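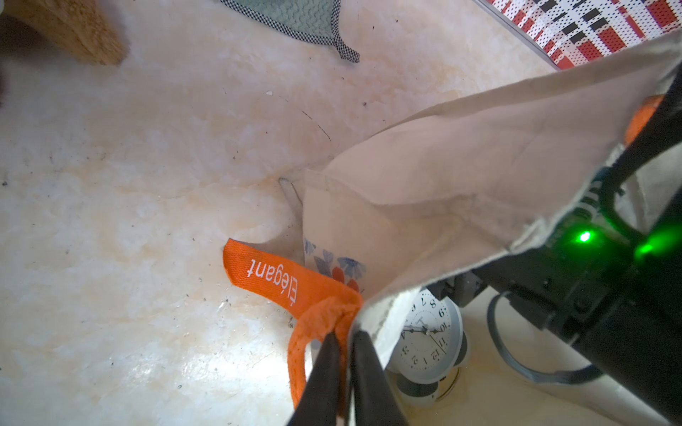

*Canvas tote bag, orange handle, printed flowers and leaves*

**Ticket:** Applications from careers page do not arrive in Pallidar
**Opened by:** Todorova, hiring team, Merholm office
**Priority:** high
**Status:** solved, one point open

**Problem**

We have 4 open positions on our careers page, plus the form "Write to us anyway" for people who do not find a fitting job. Applications for the open positions come into Pallidar normally. From the "Write to us anyway" form we received nothing since the beginning of March. The applicant sees the green thank-you message and gets the confirmation email, so from their side everything looks correct.

**What I tried first**

- Sent a test application with a PDF of one page. Confirmation email came, no candidate in Pallidar.
- Same test from another browser and from my phone. Same result.
- Test application for the social media intern position. Arrived in less than one minute.
- Looked into the spam and the archive in Pallidar. Nothing there.
- Logged out and in again with the admin account. No change.

**Reply from Pallidar support, 10:40**

Thank you for the clear steps. Could you please open Settings > Intake > Routing and tell us which pipeline is selected for the general form? Please also send the last lines from the Flasach connector log.

**Update, 11:25**

In Routing the pipeline field is empty. Before, it was "Talent pool". I did not change it, but we deleted an old pipeline with a similar name when we cleaned up after the internship round. Maybe this is connected.

Log from Flasach:

```
form=general status=accepted
mail=confirmation status=sent
target=null status=held
queue=13
```

So there are 13 applications waiting – two of them are my own tests. Can they be saved? I would not like to ask these people to apply again.

**Reply from Pallidar support, 13:05**

Held applications are not deleted. Please select a pipeline, save, and then press "Release queue" in Flasach. Do not press "Rebuild index" at the same time.

**Update, 14:10**

Done. I made a new pipeline "Talent pool 2", saved and released the queue. All 13 are now visible with their CVs. The candidate total went up to 2,254 and this matches the export.

**Still open**

The date of application is shown as today for all released candidates. We must answer every applicant within a fixed time, so we need the original date. I can see the correct date in the Flasach log, only Pallidar does not take it over. Please tell me if you can correct it from your side, or if I should enter it by hand – both is okay for us.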